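Notes from the Drakley open day, 2023-04-24

Typed up on the train back, so forgive the state of it. Went with Dagný Overgaard from our Holton office. Badge queue, weak coffee, then straight upstairs. Signs for the lifts pointed the wrong way, we were not the only ones wandering about by the loading dock.

First talk was Verkex on conveyor timing. Skipped most of it. What I came for was the data room, where they gather examples for the picking model. Layout is done up like a greengrocer's: fruit out front, trays of other produce behind, a basket in the middle. The job is fruit into basket, again and again, every go saved as one example. They call a go an "episode". Target is 3,000 by June, they had 123 good ones when we visited.
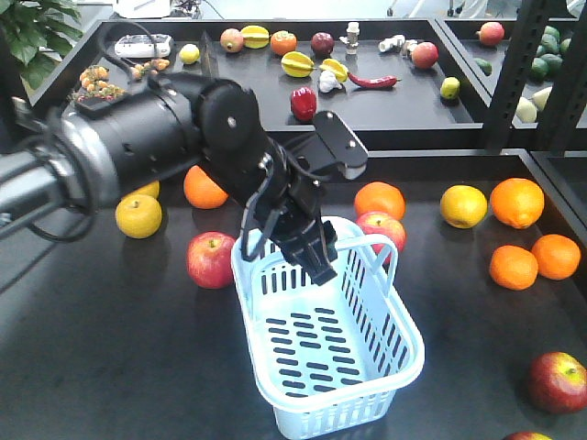 Arm over the basket in the data room, apples and oranges still to be picked.

Asked what makes an example good. Answer: a clean start, one clear pick, no dithering. If the operator hesitates too long it gets marked and somebody looks at it later. Bad ones are kept, in a seperate folder, might be useful for teaching it what a miss looks like. Dagný wanted to know who decides. One person does the first pass, a second checks 10 in every batch. Sounded thin to me but they seemed happy with it.

Operators do short turns, swap, have a break. One chap said the hard part is going slowly. You want to rush once you've got the knack, and then the model learns your rushing. Wrote that down twice.

Also a fair bit of talk about moving things between goes. Same fruit in the same spot all morning and it learns the spot. So they shuffle. There's a sheet for it, laminated, pinned by the door, didn't get a copy. Must email.

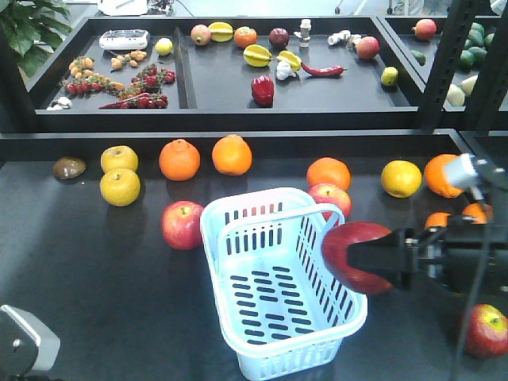

My own interest is grip, as it's where our packing trial at Holton keeps coming unstuck. We bruise things, or we drop them. They use artificial fruit for this sort of work, which gets round the bruising but leaves me wondering how much carries over. A red apple held from one side, close to the basket rim, is pretty much the move we struggle with, and an artificial one will take any amount of squeezing. Put this to them. Real fruit is planned for later on, no date given. Dagný thinks we should start the same way regardless and I'm coming round to it.

Lunch was sandwiches. Lai had a stand by the stairs with leaflets on labelling software, took 2, haven't read them. Price on request, so dear.

To do: email re the shuffle sheet. Ask wether their batch check would work with our small team. Find out how long a typical episode runs, I forgot to ask. Dagný has the parking receipt.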